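Koninska Household Standby Readings: data card

Version 2

Summary

The set holds 1092 overnight electricity readings from homes in Koninska and Brotitz. Each row gives the energy used by one home between 01:00 and 04:00, when most appliances are idle. It is meant for work on standby load and for teaching basic time series methods. It is not suited to billing studies, as daytime use was not recorded.

Files

readings.csv: one row per home per night
homes.csv: one row per home, with floor area band and heating type
notes.txt: free-text remarks from householders, lightly edited

Columns in readings.csv

home_id: text, stable across versions
night: integer, counted from the first night of the survey
wh: watt-hours over the three-hour window
flag: 0 for normal, 1 for a gap filled from the meter total

Collection

Readings were taken from plug-through meters where a home had a single extension lead for its living room, and from the main meter otherwise. The two methods are not directly comparable. Use the method column in homes.csv to separate them before taking averages.

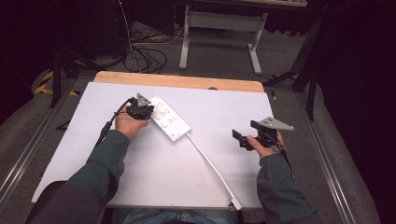 Zupan asks whether the wh values include the draw of the meter itself. They do in version 2. Version 1 subtracted a fixed allowance, which pushed several low readings below zero, so the correction was dropped. Anyone comparing the two versions should work from the raw column in version 1.

Known problems

Homes in Brotitz with night-rate water heating show readings far above the rest. The highest is 490 Wh. These are real loads and have been left in.
Clock drift on the Urkier loggers can move the window by up to 2 minutes.
Floor area bands were reported by householders and not checked.

Missing values

Empty cells mean no reading. Zero means a reading of zero. Some spreadsheet programs merge the two on import, so set the column type by hand.

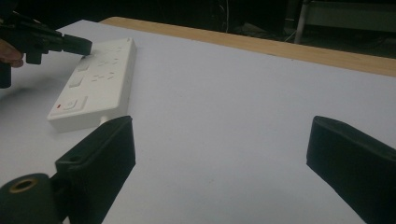

Power strip on a white tabletop.

Changes

30th September: flag column added, duplicate rows removed, home_id padded to four characters.

Licence

Free to use and share with credit to the Koninska survey. Corrections should quote the home_id and night.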